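Jamton tidy-up set, README

Student project, Brarska robotics club. Second pass at the data card, first one was on the old drive. Ask Darius S. if something is missing, he has the notebook.

What it is

Short recordings of people tidying clutter with the hand-held gripper. 198 episodes total, one operator per episode. Goal for the club is a policy that can pick up light trash and packaging from a soft surface, then put it in a box. We are not there yet. Training code is in the other repo (iordache), don't look for it in here.

Who

Paraschiva Rusu - collection, most of the bedroom episodes
Darius Surdu - calibration, sync, notebook
Rodica Stoica - labels
Gaspard Caron - train/test split, this readme
Darius Vasiliauskas - loader script

Two Dariuses, so put the last initial in commit messages please.

Folders

bed/ bags, wrappers, cartons on bedding
desk/ paper and small stuff, hard surface
floor/ started in January, only 7 episodes so far
labels/ one csv per folder
tools/ loader, viewer, split script

133 episodes are bed/. Yes it's lopsided. Desk gets more time next term.

Notes on bed/

Fisheye lens, so the corners are black and straight lines bend. Don't crop before undistorting, the loader expects the full circle. Both finger pads should be in view at the start, open. Surfaces are mostly patterned. The checkered cloth is hard on the depth model, flat regions come out wavy, but it's good for spotting bad calibration by eye.

Crumpled film is the worst class. Green bag or wrapper on checks, beige-white bundle lying over the top of it, and then the labeler has to decide where one stops and the other starts. Rodica's rule: label the thing nearest the pads first, then work outward. If two items overlap and you can't tell the edge, tag it overlap and move on. Thin plastic and tissue go under soft_wrap when you can't say which.

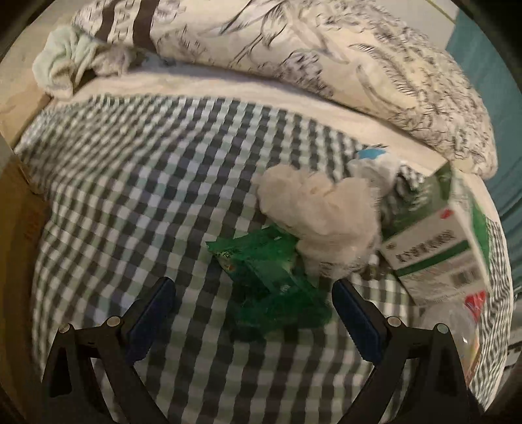 Labels

Columns are episode, item, class, overlap, result, comment.

Classes: film, soft_wrap, carton, clear_pack, cloth, other

cloth means fabric that is part of the clutter. Pillows and sheets are background, dont label them. Cartons at an angle still count as carton, no seperate class for tilted. Printed text is not transcribed, most of it is too blurred to read anyway.

result is filled in from the whole episode, never from one frame. Values are ok, drop, miss, skip.

Known problems

- Timestamps in desk/ drift toward the end of long episodes. Fix is in the loader, flag --resync
- clear_pack labels are shaky. Glare. Check before you train on them
- 2 episodes in bed/ have no gripper width. Loader skips them with a warning
- floor/ not in the split yet

Running it

Run tools/split first, then tools/load with the folder name. Viewer needs the labels folder next to the data or it opens blank with no error. Will fix.

If you add episodes: new number, never reuse one, and write the csv row the same day.

Todo

Merge Paraschiva's label fixes
Relabel the clear_pack rows
Recalibrate before the Fevimbridge meet
Write down the lens settings somewhere that isn't the whiteboard

Last edit Mon 19 June, Gaspard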